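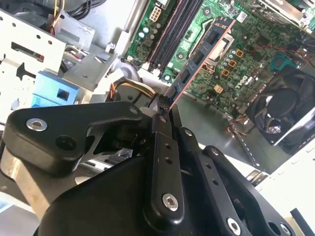
Re: Refitting memory in the older towers

Home | Archive | Threads | Subscribe | Log in
Search this list... Go

I'm not convinced by the plan as posted to the Calldale list. Quoting the part I have trouble with:

> The Nirlow lot is 500 towers. Pull every module, wipe the
> contacts, put them all back, and the boot failures will go
> away. We did 7 machines at the Plultgate bench and all
> 7 came up fine.

Seven machines is a small sample. Did anybody try seven more with the modules left alone and only the power cord pulled? I've seen plenty of dead desktops come back after that and nothing else.

I also don't buy "wipe the contacts" as a step for everyone. Line the notch up with the key in the slot, press both ends down evenly, check the latches. If a module goes in crooked, clean contacts won't save it. The Bermúdez log has 2,751 entries and 1,787 of them say "reseated, OK" with no word on what was wrong before. I can't learn anything from that.

As for the gray plate with the raised pockets and slotted clips, fine, if it keeps small parts off the floor. I'd want to see times with and without it before we make more.

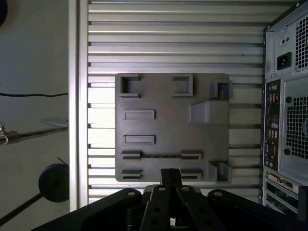 Does it matter which slot a single module goes in?

On many boards it does, so look in the board's manual first and use the slot it names for one module.

Send me the raw notes on the seven and I'll read them.

Previous message | Next message | Back to top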